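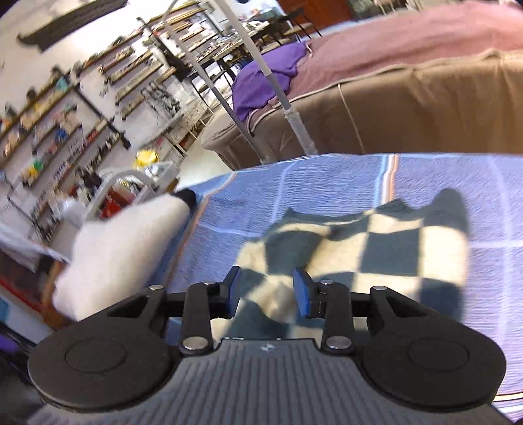 Fingers open, checkered cloth just ahead, daylight on the blue blanket.

Kidero Cloth Pack - README

Sample data that ships with the Kidero hand-held gripper kit. Soft goods only: blankets, throws, bedding, loose cloths. One home-style room in Ilton. If you bought the kit you already have access, login is on the packing slip. If you're just evaluating, read Licence and Known problems first, they'll save you an email.

Version 2, 2025-04-27. Replaces the September pack. Don't mix the two, the gripper width scale changed (see Changes).

Quick facts

Recorded episodes: 1,491
Episodes in the release: 1,479
Dropped: 12, list and reasons in dropped.csv
Task families: 15
Views: one, on the gripper, looking forward over the fingers
Extra streams: gripper width, pose, timestamps
Audio: none, stripped before upload
Robot arm data: none. Everything is by hand.

What's in an episode

One video, one pose track, one width track, one small text file with the task and the operator's initials. Episode starts when the trigger is first touched and stops on the second long press. So there is usually a bit of nothing at both ends. We left it. Some people want it for idle detection, and trimming is one line with the loader (trim=True).

Pose is in meters, z up, origin wherever the operator stood when they pressed record. It is NOT a room origin. Two people have written in about this already. If you need episodes lined up with each other, use room_align.json, which Kohei Kamata built by hand from the shelving and the door. Good enough for plotting, I would not train on it.

Width is a single number per frame, 0 closed, 1 fully open. Fingers move together so there's no left/right split.

Fast segments

Between tasks the operators turn, walk, look for the next thing. Those bits are in the video too, tagged move in the segment file. Expect the shelves to smear, the floor to tilt, sometimes nothing useful but the gripper itself staying sharp. Pose tracking mostly survives it. Where it doesn't, pose_ok goes to 0 and the values freeze at the last good one, so filter on the flag and don't interpolate across.

If you only want manipulation, load with segments="task" and you never see them. If you work on tracking or deblurring you probably want the opposite.
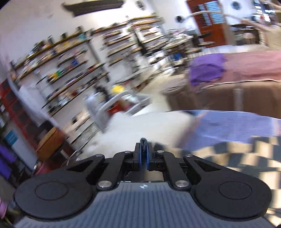 Getting started

1. Unzip anywhere with space. The archive makes its own folder.
2. Install the loader: pip install the wheel in /tools. It's not on any public index yet.
3. Run check_pack. Takes a while. Should print 1,479 ok and nothing else.
4. If it prints missing files, the download broke. Get that part again, not the whole thing.
5. Open the viewer, pick a task, scrub. Do this before training anything please.

Calibration for the lens is in lens.yaml. Wide lens, strong bend at the edges. The loader gives you raw frames by default. undistort=True works but crops the corners, and the corners are where the pads sit, so think about which you want.

Task families

Folding, unfolding, bunching, draping over furniture, pulling flat, lift and place, turning a corner back, dragging toward the operator, plus the rest in tasks.txt. Names in there are short and a bit uneven (Ifor Parry wrote half, I wrote half). "scrunch" and "bunch" are the same task in two different hands. Will be merged at some point.

Splits

Train, val and test are by episode, not by day. Means the same blanket shows up in all three. Fine for checking that your pipeline runs, bad for claiming anything about new objects. There's an alternate split in splits/by_object that holds out whole items. Smaller test set, harder, and the one Nerys Wynne uses for her numbers.

For a quick run there's also splits/mini, 1,000 episodes, same mix of tasks. Most of our own smoke tests use it.

Labels

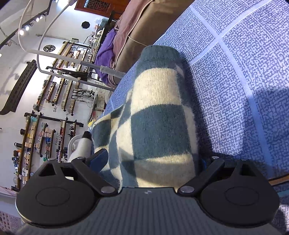
Grasp labels are per frame: free, contact, holding. Marked by hand by Khairul Sembiring and me, second pass by whoever was around. "Holding" means fabric between both fingers and fingers closed on it, nothing about whether the grip is a good one. A folded checkered bundle between the fingers like this gets holding, easy call. Segmentation masks are a different story. Big squares on top of a sheet with that dense maze-like print, and the automatic masks bleed into the sheet all along the edge, worst on the shadow side. We fixed masks by hand for the test split only. Train masks are as they came, treat them as noisey.

Writing on walls etc. isn't labeled. You'll find the words SAY and FAMILY turning up in some views, leave them or blur them, no restriction from us.

Known problems

- contact frames start early on the fluffy stuff. Hard to see the moment a pad meets fleece.
- width drifts a little over long sessions. Reset happens at each trigger press so it's fine inside an episode.
- exposure jumps when the gripper swings between the window side and the shelves. Auto, we didn't lock it. Should have.
- task text has typos. Match on task_id, not on the text.
- the viewer crashes if the folder path has a space in it. Sorry. Rename.
- checkered items are over-represented. If your policy only ever grabs squares that's why.

What it's good for / not

Good: imitation learning on cloth, grasp state detection, gripper-view pretraining, trying the kit's output format before you collect your own.

Not good: rigid objects, anything with force (no sensor), more than one room, two-handed work. We get asked for two-handed a lot. Separate kit, separate pack, not ready.

How it compares

Somebody will ask about the Bognár set so - theirs has a second outside view, ours doesn't. Ours has per-frame grasp labels, theirs has per-episode. Loader reads both, see tools/convert_bognar. Drurkeo format export works too but loses the pose_ok flag, so filter first and then export.

Changes since the September pack

Width now runs 0 to 1, was raw motor counts
Grasp labels redone from scratch
by_object split added
Lens file fixed, the old one had two values swaped
Audio removed

Licence

Research and internal evaluation, free with the kit or on request. Selling a product trained on it needs the commercial add-on, ask for the price list. Don't repost the video. Short clips in papers and talks are fine, credit "Kidero Cloth Pack v2".

Contact

Bleddyn Prothero for data and labels, Kohei Kamata for the loader. Put the episode id in the subject line or it goes to the bottom of the pile. Kit hardware questions go through the order page.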